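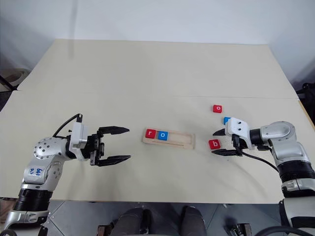 Skoltavero 3 build notes, 2009-11-26

The nightly build moved to the new scheduler last week. Jobs are now queued by dependency instead of by start time, so the parser no longer waits for the documentation set to finish. A full build takes 83 minutes on the Ravgate servers. An incremental build takes 28.

Two changes affect anyone who commits code. First, the old makefile wrappers will be removed in January. Scripts that call them print a warning until then — please search your own directories, as the warnings do not reach the summary mail. Second, log files are capped at 100 MB per job. Output past the cap is dropped and the job is marked incomplete.
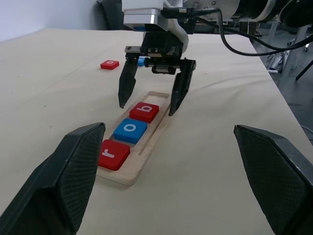

Wooden tray on the cloth-covered table.

Kidus Negussie has fixed the file locking fault in the Drusa module. It showed up when two jobs opened the same index for writing, and the second one kept a stale handle. The fix is in the main branch and will not be ported to version 2.

Still open: time stamps on the shared drive drift against the build servers, which causes needless recompiles. Mwende Langat is collecting cases. Send her the job number and the first 28 lines of the log.

Requests for new build targets go to Keyvan Shojaei.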